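Grutness desk items: small tabletop objects and tasks
Data card

Maintained by Jingyi Xie

Summary

Grutness covers small everyday things on a desk: power strips, chargers, pens, cups, notepads and the like. Each recording shows one short task, such as plugging something in, moving an item to the other side of the desk or clearing the top. It grew out of an older set called Yan, which had kitchen items only.

Contents

There are 61 tasks, grouped by the main object. Recordings run for 30 seconds on average and none is longer than 60. Every task has a plain text note saying what was to be done, written before recording began.

The power strip group

Tasks in this group use white power strips on a light tabletop. The strips take more than one type of plug, so the socket openings have slots at different angles. We label the whole strip as one object and do not label single sockets. Buttons are labelled only where the task asks for one to be pressed.

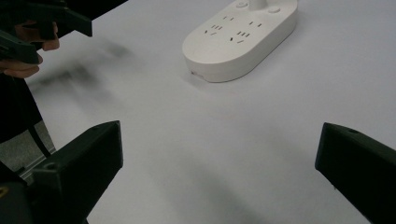

Plugs and leads have their own labels. If a lead runs off the table, the label covers the part on the tabletop and stops there. Labels for chargers follow the same rule, and a charger with a fixed lead counts as one object.

Folders

tasks/ holds the text notes, one per task
recordings/ is sorted by object group, then by task
labels/ uses the same names as recordings/
changes.txt lists corrections since the first release in October

Known problems

White objects on the pale table are hard to outline, and label edges can be a few pixels out. Shadows were sometimes labelled as part of the object in early recordings. We have corrected 5 of the tasks so far, all listed in changes.txt. The pen group has not been checked.

A few notes say "socket" where they mean the whole strip. Search for both words.

Related sets

Hatevgate has larger household items, with the same folder layout. Label names match except for "lead", which Hatevgate calls "cable".

Corrections

Send the task name and the time in the recording to Jingyi Xie. Fixes go into the next release.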